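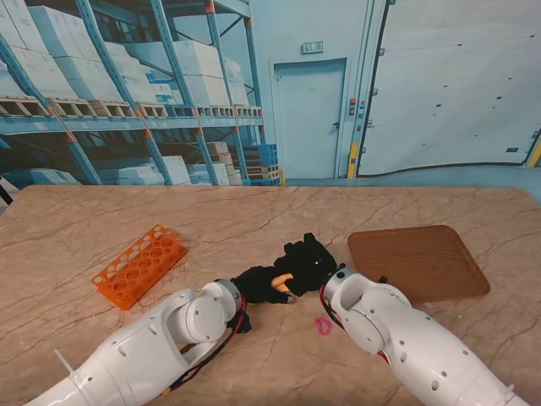

Both arms over the marble-look table, with the orange rack and the brown tray.

I've had the Stedeo two-arm kit on trial since March, and I'm still a little giddy about it! Jellutora sells it as a package: two white arms, a pair of hands, cabling and 14 lessons that take you from first power-up to using both sides together. My trial runs for 80 days and I'm already dreading the day it goes back.

What I love most is how quickly you stop thinking about the arms and start thinking about the job. I went in expecting to lose a week to setup and had them moving the same afternoon.

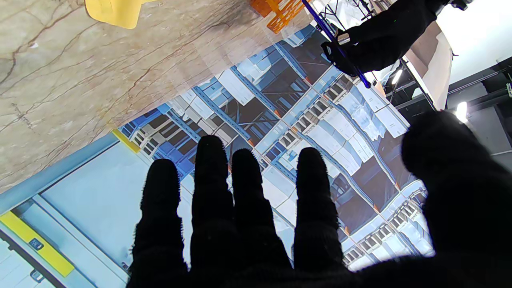
The hands are the part I keep telling friends about. Picking up big, chunky things is fun, sure, but small things are where you learn what the kit can do — a hair tie is a much better test than a box. I've logged 393 attempts so far, plenty of them terrible, and I enjoyed nearly all of them.

A couple of grumbles. The cables run along the outside of the arms and I'd love them tucked away. The manual also skips lesson 2 completely in the printed version (it's in the download, so go get that first).
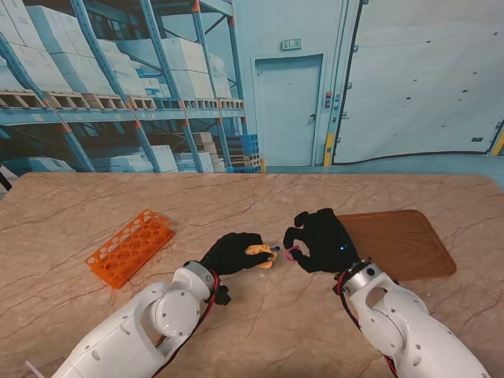
Would I pick it over the Esier?

For two-handed work, yes. The Esier lessons are better written, but I had more fun with this one, and I reach for it every evening after dinner.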